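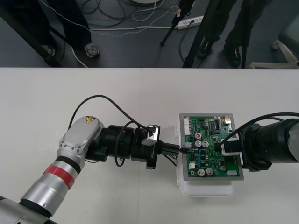
Questions I keep getting about the test bench robots

I run the board test area at Lambrakis, and ever since the two arms moved in I get the same questions in the hallway, in the lunch line and (once) through a bathroom door. So I'm putting the answers on this page. If yours is missing, leave a note on the board by the coffee machine and I'll add it.

What do the arms do all day?

They plug things in and pull them out. A board comes to the table in its gray frame, the arms bring cables to the connectors, the test software from Plerkeron runs, and the arms unplug again. We used to do all of that by hand, and if you've ever done a full shift of connectors you know what it does to your thumbs!

Why two of them?

Some boards have to be connected on both sides at once, and with one arm you'd be parking cables and going back for them. Two can work toward each other. They're slower than a person on any single plug, by the way. I timed it. They just don't mind doing it again.

Did anyone lose their job?

No. There were 3 of us on manual test before and there are 3 of us now. What changed is what we do. I spend most of my morning on boards that fail, and that used to get squeezed into the last hour of the day when everybody was tired. I can't promise what the company will look like in five years, and neither could my manager when I asked, but that's where we are.

Do I need to know how to program?

Nope. I don't. You teach a new position by guiding the arm to it and saving the point, then you run it slowly with your hand near the stop button. The training from Cekadum is 40 hours and you get paid for all of it. The first day is mostly safety and the binder is very thick, sorry.

Can I stand next to them while they're running?

You can stand at the table, yes, but keep your hands off it while a cycle is on. Yellow triangle stickers mean what they say. Long hair tied back, lanyards off, no loose sleeves. And please watch your feet back there. We have power strips and cables on the floor and I've tripped twice.

What happens when a plug won't go in?

The arm feels too much push, stops, and the light goes amber. Then one of us walks over and has a look. Most of the time the board is sitting a hair crooked in its frame, so reseat it and hit resume. If it stops twice on the same connector, pull the board and write it up. Don't help it along with your finger (you know who you are).

How many boards have gone through?

1,674 in February, and 3,063 if you add the month before it. Our Vivodberg order is in there, so don't expect every month to look like that.

Do you like it?

Mostly! I miss the chatting, because we used to sit side by side and talk the whole shift, and now we're more spread out. My wrists feel a lot better though. I've asked for a second stool at the rework bench and I'm still waiting to hear back.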